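Podier Fitment Notes, a data card for aftermarket roadster parts

What started as a spreadsheet for one car has grown into a proper little dataset, and I'm so pleased to finally put it up for everybody. It records which bolt-on bits fit the Dekar three-wheeler and its near relatives: caps, covers, mirror brackets, lever sets, trim rings, footpegs, luggage racks, the lot. If you've ever bought a gorgeous anodised oil cap and found the thread was a hair off, you'll know why I wanted it.

Maintainer: Gerd Steinbach, Darkdale
Last revised: Nov 14, 2024
Format: one CSV for parts, one CSV for cars, plus a folder of owner notes as plain text
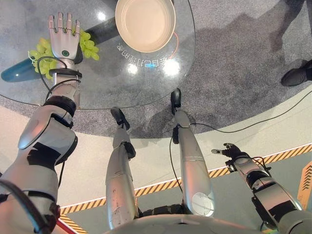 WHAT'S IN IT

The parts file has 458 rows. Every row is one part on one model of car, so the same mirror bracket can turn up several times if people have tried it on different bodies. The cars file is much shorter and covers 36 variants, including the odd export versions with the narrower front track.

Columns in the parts file:

part_id - our own code, never reused
maker - as printed on the packet
category - engine bay, cockpit, lighting, wheels, luggage, body
colour - the maker's name for it, spelled their way
finish - powder coat, anodised, polished, chrome, raw
replaces_or_covers - R if it takes the place of the factory part, C if it sits over the top
fit_grade - see further down
car_id - links to the cars file
notes_file - blank if the owner didn't write anything

The replaces_or_covers column is my favourite! So many shop listings leave it out, and it makes a huge difference when you're ordering. A coolant cap that screws on in place of the original has to seal. A cover only has to stay put.

FIT GRADES

Owners grade each part from 1 to 7. A 7 went on with the supplied hardware and lined up first go. A 4 needed a washer, a bit of filing or a longer bolt from the jar in the garage. A 1 went back in the post. The grade is about fit only, so a cheap-looking part can score a 7 and a beautiful one can score a 2 (the Hollmann brake reservoir ring, I'm looking at you, you lovely thing).

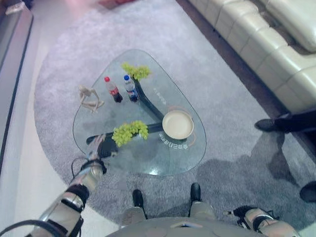 Grades from different owners are kept on separate rows. I did try averaging them in the first version and it hid all the good stuff. Two people with the same footpegs can land well apart when one has the early floor pan and the other has the late one, and that's exactly what you want to find out before you spend your money.

WHERE THE ROWS CAME FROM

Mostly from owners filling in the form at club meets, with a big batch arriving after the July run up to Darkdale. The rest I typed in from letters and emails. Each row was checked against the maker's part number, and anything I couldn't match has "unverified" in the colour column. Yes, that's a strange place for it. It began as a typo and now several people's filters depend on it, so it stays.

Prices aren't included. They go out of date too quickly.
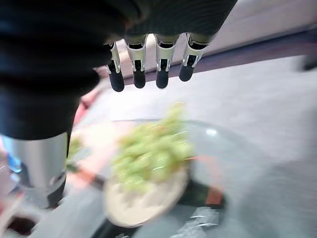 KNOWN GAPS

Lighting is thin. We have loads of engine bay dress-up and hardly any tail lights, so please don't read much into the lighting grades yet. Automatic cars are under-represented too, and the lever sets were all tried on manuals.

Colour names are a muddle. One maker's "Sunset" is another's "Burnt Amber", and I haven't tried to sort them into families. If you fancy taking that on, I would be absolutely thrilled.

Powder coat wear is only recorded in the owner notes. Some notes are wonderfully detailed (one runs up to 500 words on a dipstick handle) and some say "good". Search the folder for "fade", "chip" and "peel" and you'll catch most of it.

HOW TO USE IT

Open cars.csv first and find your variant. Copy the car_id, then filter parts.csv on it. Sort by fit_grade, highest first, and read the notes file for anything you're serious about. Both files are UTF-8 with commas, and the first line is the header.

If your variant isn't listed, try the closest one with the same floor pan code. The code is stamped on the plate behind the passenger seat, and you'll want a torch. 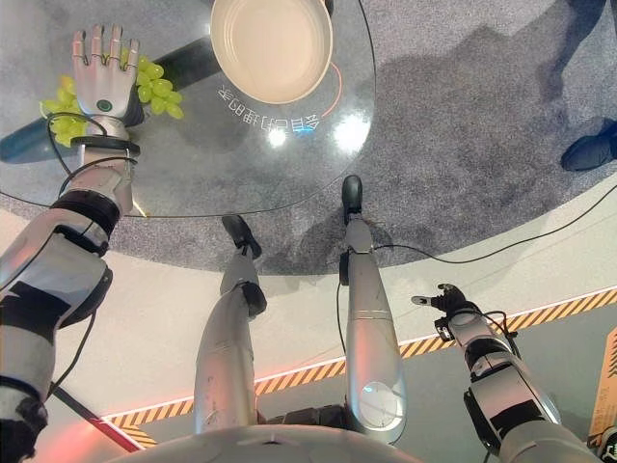
Please don't use the grades to decide on anything that affects braking or steering. Those parts are in the file for completeness, and they belong with a licensed mechanic who has your car in front of them.

ADDING YOUR OWN PARTS

Send a row in the same column order, or just write me a few lines and I'll put it in. I need the maker, the part number, the car and your grade. Tell me whether you used the supplied bolts. Colour is optional but I love knowing! Corrections are just as welcome as new rows, and the old value gets kept in changes.txt with your initials beside it.

LICENCE

Free to copy, share and build on, with a credit to Podier Fitment Notes. Shops are welcome to use it as well, provided the low grades are left in alongside the high ones.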